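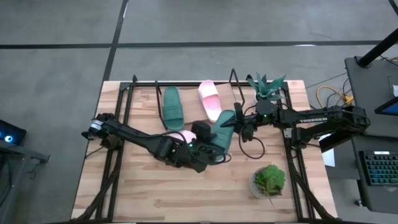 Slide season, 10th May

There comes a Saturday every spring when I put my winter boots in the closet, tell them they did a good job, and bring out the slides. By August I'll be wearing them to places where I should be wearing real shoes. For now they still feel like a treat.

We're a two-pair household at the moment, one green and one pink. I know how that sounds, but I grew up with a porch in Jenudley that had so many flip-flops on it the mailman had to step over them, and no two matched. You went out in whatever your feet landed in. I once went through an entire church picnic in a left and a left. So when I say two pairs, I want you to hear it the way other people say they've paid off the car.

The trouble with slides is that they don't stay in pairs. Boots have laces and a certain dignity, and they stand next to each other. Slides get kicked off, and a kicked-off slide travels. I've found the green ones at opposite ends of the hallway, pointing in different directions, as if they'd had words. The pink ones prefer to go under things. There's a gap beneath the couch that is exactly one slide high, and I've spent more of my adult life lying on my stomach in front of it than I'd like to put in writing.

My method, if you can call it that, is to get everything up on a table and sort it there. I used to do it on the floor, but the floor is where the problem started, and my knees have begun filing complaints. At table height you can see what you've got. Green with green, pink with pink, toes the same way. A child could do it, and I've offered children money to do it, and they looked at me and went outside (barefoot).

I like a piece of cardboard under them too. It's my one professional touch. I cut mine from the box a De Haan lamp came in, and the lamp has since died, so the box has turned out to be the better purchase. Cardboard catches the grit, and it gives a pair somewhere to belong. Put one slide down on it and the other one looks lost until you bring it over. I realize this is how people start talking to their footwear.

Then there are the plants. I keep small succulents around wherever I do chores, on the theory that they'll make me feel like someone who has her life in order. They don't need much, which suits both of us. The only rule is that nothing with a sole goes near the pots, a rule I made after an incident with a flip-flop and a jade plant that I'm told will grow back.

Last year I tried to solve all this with equipment. I bought a Bonetti shoe rack, item 1221 in the catalog, with slanted shelves and a little lip along the front. It's a fine rack for shoes with heels. Slides treated it like a playground. They went down the slope, over the lip and onto the floor, where they lay looking refreshed. The rack now holds paperbacks, and does it well.

After that came a basket from the hardware store in Cotaleck. A basket works beautifully as long as you never want to take anything out of it. Every morning I'd pull out a green and a pink, put one back, pull out the other pink, and by then I was late and wearing whatever I was holding.

So it's back to the table and the cardboard. The plan for this summer is that each pair lives side by side next to the door, greens on the left, and whoever wears them puts them back that way. I give it until Tuesday.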